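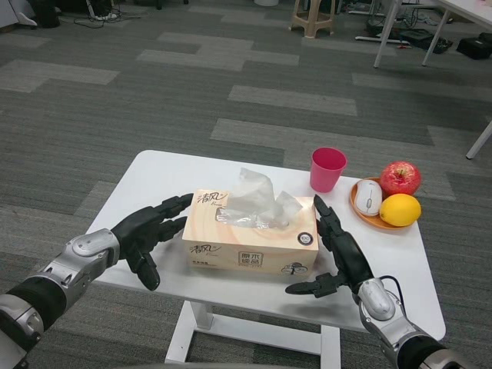 Tissue box on the office table.

Search posts and people Search

Kornél Gulyás
February 26, 2025

I've been reading repair price lists all morning and I'm having a great time. Thread on the Prurix e-reader and what its spare parts cost!

Quick background: the reader sells for $221. Prurix put its full parts catalog online last September, screws and all, and I finally sat down with it.

A new screen is $58. For a reader at this price that's lovely. The old model had no official screen at all, you went to Buddale and hoped they had a used one.

The battery is the part I'm most excited about. Pull tab adhesive this time, no heat gun, and the connector is the same one Wodness uses in its small tablet (so spares should be easy to find for years).

Less great: the power button is soldered to the main board. If it goes, you're buying the whole board, and the board costs more than I'd pay for a used reader. Please fix this one, Prurix.

Someone asked about the claim that the battery keeps its capacity for 1000 charges. No idea yet! Mine is nowhere near that.

Tăng runs a spreadsheet comparing part prices across brands, up to 697 rows now. I lost a good hour in there. Sort by hinge price if you want to be upset about laptops.

Next up I want to do the charging port, it sits on its own little board and I think it's a very cheap swap. Will add to this thread when the part gets here.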